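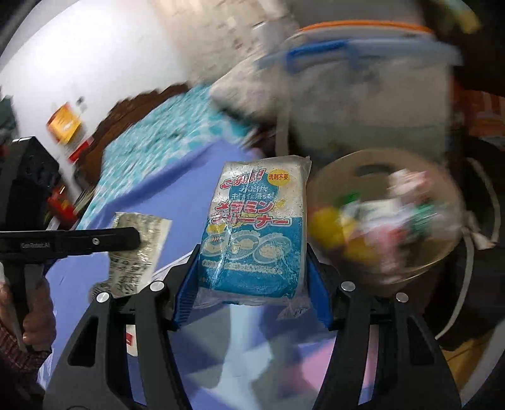
How many examples does a learning system need before it can pick something up off a table?

More than I'd like, and fewer than I used to think, as long as the examples differ from each other. My target for each small job is 300, a number I settled on back in April.

I've been gathering these at home for a good while now, and I'm fonder of the work than I expected to be! It is mostly household stuff on a tablecloth: sponges still in their wrap, snack packets, paper cups, whatever the kitchen gives up. I hold 2 grippers, one per hand, and do a plain little task from start to finish. Then I do it again, a bit differently (other hand first, or the cup turned around), and so on until my wrists complain.

Cups have taught me the most. My early recordings all began with the cup standing up like a polite guest, and the model I trained on them, which I named Brenness for no good reason, had no clue what to do with one lying down. So now I tip things over on purpose and let them stay where they land.

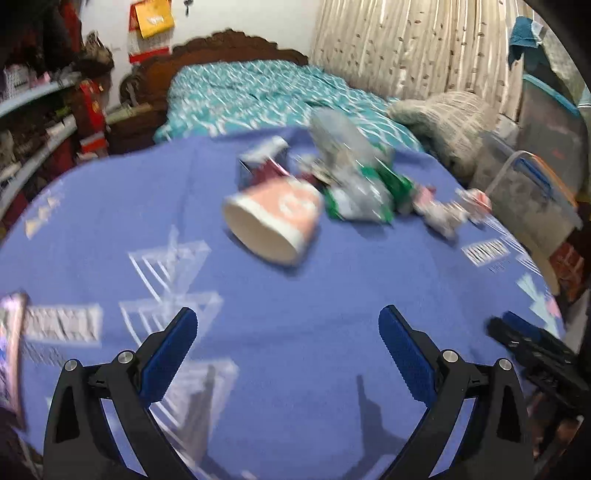

What I keep and what I toss

I used to throw away every fumble. These days I keep the ones where I miss, back up and try again, and I toss only the takes where I stopped halfway to answer the door or lost track of what I was doing. Each session gets a short note in a folder called Flenditz: the job, the objects, the time of day. The light by the curtain changes more than you'd think between breakfast and 6, and I like having both kinds in there.

I also stopped tidying the table between takes. A packet is harder to grab with a box leaning near it, and that's the sort of thing I want the system to learn from. 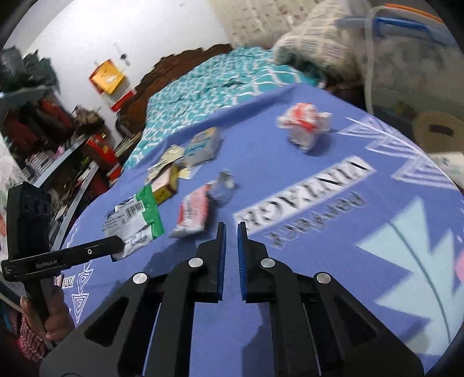
Dinesh Chaudhary wrote in to say that he would slow right down near the object, and that his own model got much steadier once his last inch of reaching was unhurried. I've been trying it for 2 evenings now, and my takes are longer and my tea goes cold, but I'm going to stick with it through the next batch of packets.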